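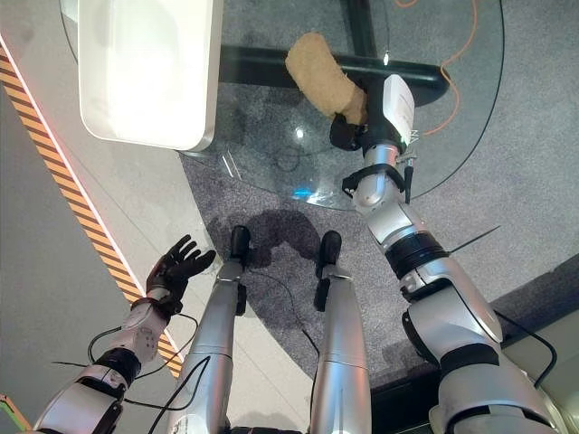 View from the head. Left hand open, right gripper on the tan thing, tray waiting on the glass. Long thread about why I now have opinions on holding still.

1/ The short version for people with jobs: we changed one thing about how we teach our robot to pick something up and put it on a tray, and it got a lot better. The one thing was making the humans dawdle. I have been training for this my whole life.

2/ Background. You teach one of these by steering it through a task over and over while it records what it sees and how its joints move. Then a model learns to copy you. It copies everything, including your bad habits. Parents will be nodding at this point.

3/ Our project is called Prudel. I didn't choose the name. The task is dull on purpose: right gripper takes a soft, lumpy object, carries it over the table, lowers it on to a white tray, lets go. A toddler does this at breakfast, with more shouting.

4/ The trouble was always the letting go. Our old model would get the thing over the table beautifully and then release early, like a waiter at the end of a double shift. It looked very sure of itself every time.

5/ We blamed the glass tabletop first. Glass is horrid for cameras. You see the carpet through it, you see lights in it, you see every smudge anyone ever left with a sleeve. I wrote most of a grumpy paragraph about glass for the paper. Then Ieva Vasiliauskas put a plain opaque cover over it and the model dropped things early on that too. The paragraph has been retired.

6/ Next we blamed the gripper, on the grounds that it couldn't answer back. Saulius Ots spent a fortnight on finger pressure. Lovely graphs. No change whatsoever in where things landed.

7/ Then Ieva did what we should have done at the start and sat down to watch our recordings. All of them, at normal speed, with a flask. She came back and said, quite kindly, that we were all in a hurry.

8/ She was right. When you know where the tray is, you start opening the gripper while the arm is still moving. It works, more or less, because you are a person and you correct for it without thinking. The model picks up "open while moving" and none of the correcting.

9/ So, the method. We call it the hover in the lab and something much longer in the paper. Whoever is steering carries the object out over the table and stops, in mid-air, short of the tray, for 2 seconds. Then carries on, lowers, stops again, lets go.

10/ Yes, the entire contribution is a pause. Please send all prizes care of the department.

11/ We recorded 277 runs this way. Four people took turns steering so the model wouldn't just learn one person's elbows. My elbows were described in a meeting as "expressive".

12/ 2 seconds feels like nothing until you are the one doing it. Your arms are up, the robot's arms are up, everyone is looking at a sponge-textured lump in the air, and somebody down the corridor is microwaving soup. I have had shorter holidays.

13/ Test set-up: 20 tries per model, tray moved to a new spot on the table each time, same object, same lighting. A try counts only if the thing ends up fully on the tray. Hanging over the rim is a fail. Saulius is strict about rims.

14/ Old model, trained on our hurried runs: 4 out of 20. I had been telling people "it mostly works", which I would like to apologise for, particularly to the visitors from Skovside.

15/ New model, same size, same number of runs, same everything except the hovering: 16 out of 20. I made Saulius do the counting, then I made Ieva do the counting, then I went for a walk.

16/ Before anyone gets excited: one robot, one table, one lump. Twenty tries is a small number and I know it. If you reply to tell me that twenty is a small number, I will like your post and carry on with my evening.

17/ What do we think is going on? Best guess: the pause gives the model a bit of the recording where nothing moves, so "where is the tray" and "how do I get there" stop being mashed together. In the hurried runs there was never a moment to look.

18/ Second guess, from Ieva, which I like less because it's duller and therefore probably true: the pause just makes us steer better afterwards. Cleaner runs in, cleaner behaviour out. The two explanations want different follow-ups and we have time for one of them before December.

19/ We did try a cheap check. We took the hover runs and snipped the pauses out before training. 11 out of 20. So some of the gain seems to be in the pause itself, some of it in us calming down. Both guesses get to be smug.

20/ Things that didn't help, to save you the bother: slower arm speed throughout (the model learned to be late as well as wrong), a brighter tray, shouting.

21/ One odd side effect. The new model sometimes hovers longer than we ever did. It gets out over the glass and has a proper think. The longest was long enough for Saulius to go and check whether it had crashed, and it let go neatly while his back was turned.

22/ Someone always asks what the left hand is for. In this task, very little. It has all five fingers and no duties. The next job is a handover, right to left, and I expect it to be dreadful for months.

23/ Someone else always asks whether we'll try it with a heavier object. We borrowed a few from the Gorholm group and haven't dared yet. There's glass involved and I fill in the forms.

24/ If you want to copy this: stop the arm completely, don't just slow it. Put a timer where the person steering can hear it. Swap people often. Keep the pause in the recording even when it looks like wasted space, and argue with whoever keeps tidying your data (in our case, me).

25/ Write-up is with Kazlauskienė for comments, so expect it to come back half the length and twice as clear. I'll post it under this when it's fit to be seen.

26/ Off to record the afternoon batch. If you need me I'll be standing with my arms out, waiting for a beep.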